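Two-finger gripper slips off lever handle in sim, head camera only. Change the fingers or the controller?

Posted by stalgate_bench, Monday

I'm comparing two grippers on a door opening task in simulation before we order hardware. Both are parallel types. The Lebrun has thin fingers, the Ondusov has wide padded ones. Same arm, same impedance controller, same start pose in the passage.

With the Lebrun model the fingertips reach the lever and the handle starts to turn, then contact is lost before the latch clears. It happens in 3 runs out of 4. The Ondusov holds on, but its housing hits the door panel on approach unless I add a wrist offset by hand. View from the head camera with the right gripper at the lever: 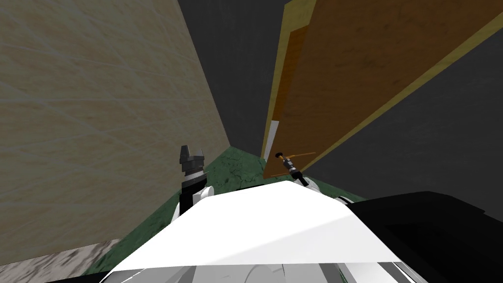
nunham_dan: What is your wrist doing during the turn? If you command a straight line down, the lever end moves on an arc and slides out from between the fingers. Plot the fingertip path against the lever end before you blame the gripper.

Orientation should follow the lever through the whole arc. In our setup at Nunham that alone fixed it, with thin fingers and no pads. Also drop the stiffness along the lever axis and leave it high in the turning direction. If your controller takes only one stiffness value for all axes, that is your problem and neither gripper will fix it.

gearlash

just use the wide one. pads grip better

t_ostrey

I would not pick from these runs. Check the contact settings first. Thin fingers give you a very small contact patch, and many simulators reduce that to 2 points with no torsional friction, so the lever pivots in the grasp when a real pad would hold it. Turn torsional friction on, halve the time step and rerun both grippers with the same seeds. I use 48 trials per gripper, handle height varied.

On the camera: from the head you are looking down the door at a steep angle, and depth error along the panel will be at its worst there. A wrist camera gives a better fix on the lever for the last part of the approach. Log the grasp offset either way. If the slips line up with large offsets, it is perception and the fingers are fine.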